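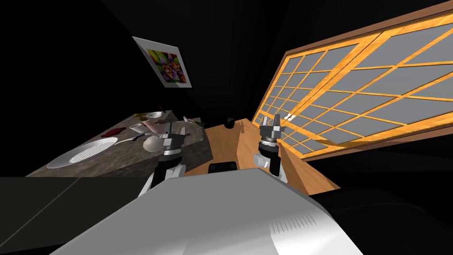

Page last changed: August

How to time an 800 metre race by hand

Most club timekeeping guides make this sound harder than it is, then skip the parts that go wrong. I learnt at Bloxham, where the Zodetti timing kit was meant to do everything and mostly sulked in its case.

1. Get two stopwatches and check them against each other. Start them together, leave them while you drink your tea, then stop them together. If they disagree by more than your thumbs could explain, change the battery or borrow another.

2. Stand level with the finish line, a few steps back, with a clear view of the starter. Start on the smoke or flash. The bang reaches you late, whatever the man beside you claims.
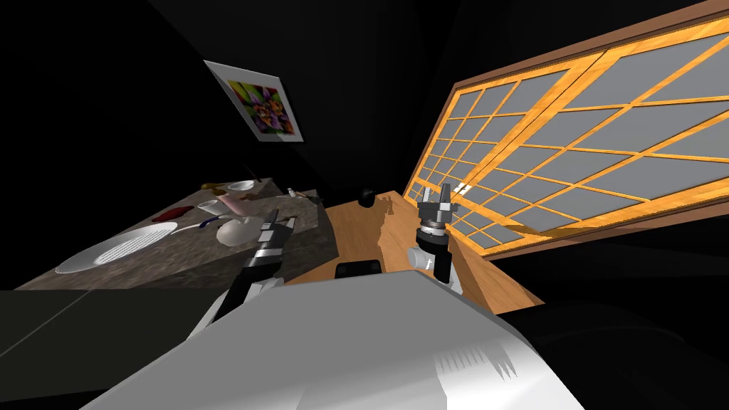 Don't stare at the watch during the first lap. Call the lap time if the coaches want it, but I doubt many runners hear it.

3. Stop the watch when the chest reaches the line. Heads and arms don't count, however hard they are flung forward.
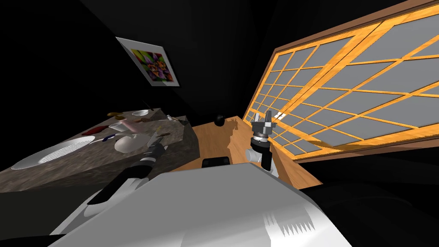 Writing the times down

Round up to the next tenth, never down. Lacey Fothergill keeps the sheets at Clultbridge and will send back any hand time given in hundredths. I think she's right to.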